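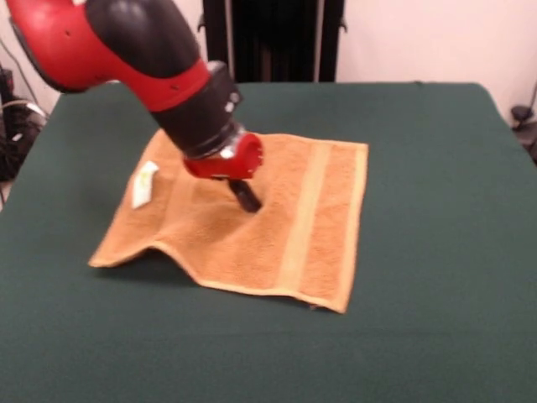
Teaching Towels at Grerton: Pictures from the Folding Table

Welcome to our gallery, and thank you for stopping by! My name is Mwende Kirui, and I look after the demonstration sessions at the Grerton workshop, where people show a robot how to do household jobs by doing the jobs through it. Sometimes that means taking hold of the arm and guiding it along, and sometimes it means sitting at the controls across the room and driving it from there. We call the project Mugo, and this year Mugo is mostly about laundry, so if you came hoping for something with sparks and welding, I'm afraid you've landed on the wrong page (stay anyway, the towels grow on you).

Friends and family keep asking what a day of "teaching" looks like, and my answers over dinner tend to go on until the food is cold. I thought a page would be kinder to everyone. I've put it together with a lot of help from Fulvio Pagano, who has spent more hours at the controls than any of us and who read my first version and sent it back with twice as many words, which I hope explains the length.

The towel at the top

An orange terry towel on the green cloth, with the gripper hovering just over it. The towel is mostly flat, apart from the raised fold along its lower left edge, and folds like that are a good part of what we want the robot to see during a lesson. A towel that has been smoothed perfectly before every try teaches the arm about perfectly smooth towels, and I have never owned one of those.

A few things to look for

The pale stripe down the right-hand part of the towel is woven flatter than the fluffy loops on either side of it. Fulvio likes a towel with a band in it, as it gives a driver something to line up against when the rest is one big stretch of color, and he has been known to turn up with additions from his own linen closet.

Then there's the little white tag by the left edge. Tags are wonderful landmarks and also a terrible nuisance! A new driver will very often go for the tag first, being the brightest thing on the towel, and pinching a tag gets you a lifted tag and not much of a fold. We ask people to take the hem instead, a little in from the corner, and to close the fingers slowly.

The soft shadow under the fingers is my favorite detail. When you are driving from a distance you can't feel the cloth, so judging height is the hardest thing to learn, and that dark patch tells you a great deal. As the fingers go down, the shadow pulls in to meet them. I tell every beginner to watch the shadow before they watch the gripper, and most of them look at me doubtfully until their third or fourth towel.

How the lessons go

A lesson is one complete fold, from open towel to finished bundle, and we keep every one of them, including the ones that go sideways. We had 301 lessons saved at the end of January and we are at 844 now, thanks in large part to the folks over in Ondham who came and drove for us on their days off. Each driver works for a short stretch and then hands over, because tired hands get jerky, and the robot will faithfully learn jerky if that is what you show it.

We begin most beginners by hand guiding. Walking the arm through a fold with your own hands on it gives you a feel for how it likes to bend and where it would really prefer not to go. After that they move to the remote controls, which run on a program called Dromari, and there is usually a lot of laughing as they discover that their left and the arm's left are different things. It passes! Fulvio's advice is to say the next move out loud before making it, and the room does get rather chatty on a busy afternoon.

Coming along

If you live nearby and would like to try a lesson, please write to us through the contact page and tell us which hours suit you. There's no experience needed, and we'll give you two practice towels before anything gets saved. Bring a towel from home if you'd like, the more worn the better. We are rather short on stripes.

Page put up 7 May 2021 by Mwende, with Fulvio reading over my shoulder.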